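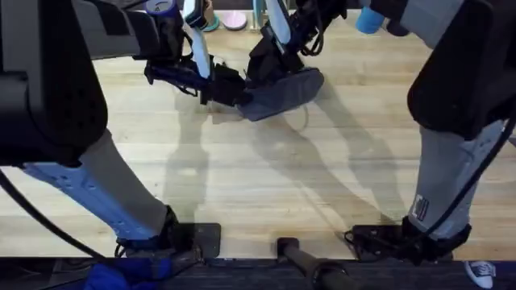 Floor, pale blond planks.

Main > Residents > Meetings > Minutes

News Meetings Documents Contact

Cornden Court Residents' Association
Minutes of the regular meeting, Tuesday, 7:00 p.m.

Chair: Gilang Santoso. Quorum was met. Minutes of the October meeting were approved without changes.

1. Water metering
The building meter recorded 1,613 cubic meters for the quarter. Submeter totals came in lower, and the gap is larger than normal meter error allows. Noltska will test the riser valves on the east side before the next reading. Access to the pump room is needed for one morning – residents on that side should expect low pressure until noon.

2. Floor finishes
The chair presented the draft rule on hard flooring. Owners replacing carpet must submit the underlay data sheet with the application. Floating floors need an expansion gap at all walls, covered by baseboard. Existing wood floors are exempt unless lifted. Draft adopted, with 2 opposed.
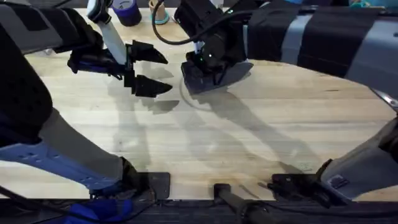

Tabletop, light wood with faint grain.

3. Eden entrance
Abou Jaoude submitted a revised quote for the door closer and threshold. The quote leaves out disposal of the old threshold. The chair will ask for a corrected version – no vote taken.

4. Storage units
Of the 81 units, six have no current agreement on record. Notices go out with the next statement. Units still without an agreement after 30 days will be offered to the waiting list.

5. Other business
Stairwell lighting timer to be reset to the winter schedule. Bike rack request carried over.

Adjourned 8:25 p.m.

Contact the association office | Copyright Cornden Court Residents' Association | Back to top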